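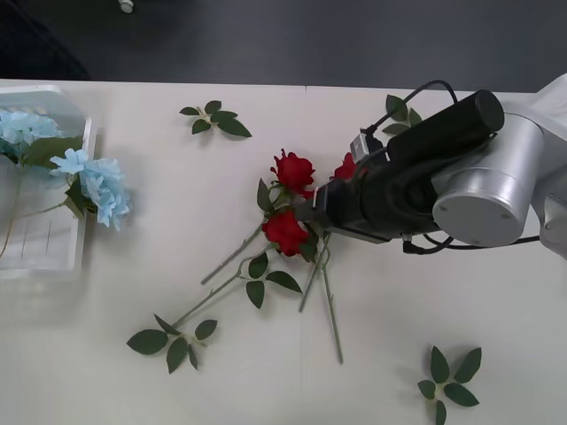

I'm Catalina Tapia and I run Podar, a small workshop that sells and services concrete testing gear. These are the things I get asked most, so I've put them all in one spot.

**Do you calibrate compression machines you didn't sell?**

Yep, happy to! I look after plenty of older Tirnden and Gaete frames. Send me the model and serial number first so I can check I've got the right load cell.

**How long will my machine be out of action?**

Most jobs are done on site in a day. If the pump has to come back to the workshop, allow 5 working days.

**What does a visit cost?**

A standard calibration is $685, or $928 if you want the slump and air meter kit checked on the same trip. Travel is extra once you're more than 40 kilometres from the workshop.

**Can I keep using my old cube moulds?**

Usually – as long as the faces are still flat and the corners are square. Bring them in and I'll run a gauge over them while you wait (the kettle's always on).

**Which cylinder caps fit the Siltis?**

The ones with the rubber pad and steel retainer. Please don't mix pads from different sets, they wear differently and your results will wander all over the place.

**Do I get a certificate?**

You do. I email it as a PDF, and I can post a paper copy to your lab if your auditor's fussy about that sort of thing.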